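Staging a rental on a small budget
June 22, 2022

The owner of Hemar, a two-person home staging business in Mitton, has spent eight years getting small apartments ready to rent. Most of her clients are landlords with one or two units who have never paid for staging before and aren't sure they want to.

"They think I'm going to fill the place with sofas," she says. "On a one-bedroom I might bring three boxes."

Her last big job was a building on Goh Street, finished in April. The whole bill, including paint for two kitchens, was $2,742. The paint took most of it. Decor was the smallest line, and she prefers it that way. She buys artificial flowers because a unit can sit for weeks between showings and no one is there to change the water.

"One stem in a glass vase is fine. People buy a dozen and it looks like a hotel lobby."
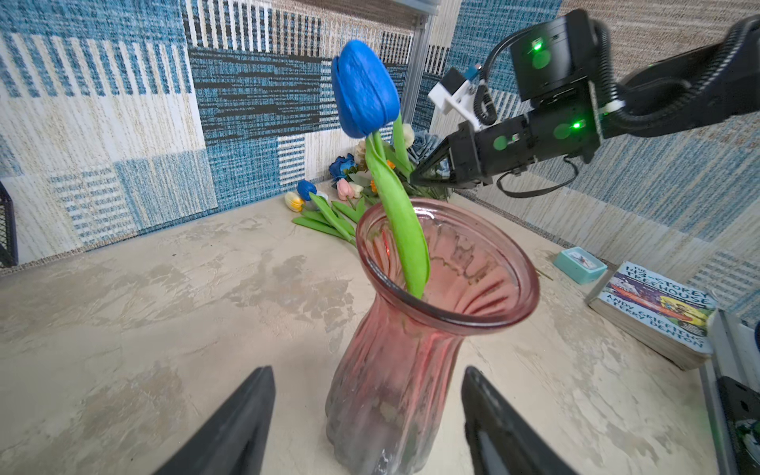

What renters look at first

Storage, she says. Renters open every closet, then stand in the kitchen and try to work out where their things would go. She used to leave shelves full of books and bowls. Now she leaves most of them bare.

"An empty shelf tells you how much it holds. A full one tells you somebody else's stuff is on it."

She likes open mesh racks and wire baskets because they weigh little and fit in the back of her car. Fabric is the other thing she leans on. A patterned panel costs less than repainting, and it can come down the same day the lease is signed.

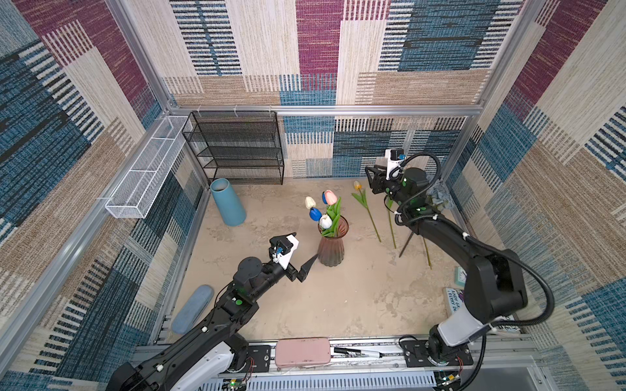

Where the money goes

Her rule is to fix before decorating. Dripping faucets, loose outlet covers and dead bulbs come first. She walks through each unit with the landlord and writes a list, and she won't bring in a single cup until the list is done. Some clients drop out at that point.

Glassware and cups come from closeout stores, never more than $20 for a kitchen. She has stopped buying matching sets – they chip, and then the set is no good.

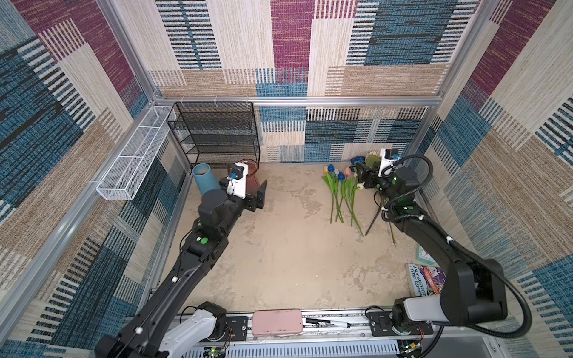
At Ritex, the management company for the Goh Street building, the leasing manager sees it a little differently. He agrees about repairs but thinks decor matters more in the online listing than at the showing, and he would spend more on it.

"By the time they come in person they've half decided," he says.

She doesn't argue with that. She does object to listings that show things the renter won't find on arrival, so whatever she sets out for the photos stays until the unit is rented. Afterward it gets dusted, boxed and labeled by color. Blue gets the most use, she says, as it goes with nearly any wall.

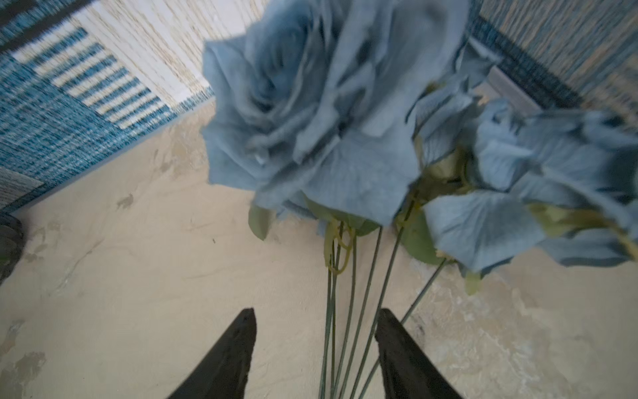

According to one landlord in Mitton, the boxes are the part worth copying. He hired Hemar once, kept notes, and now stages his own units from a closet in the basement.

"I'm fine with that," she says. "He still calls me about paint."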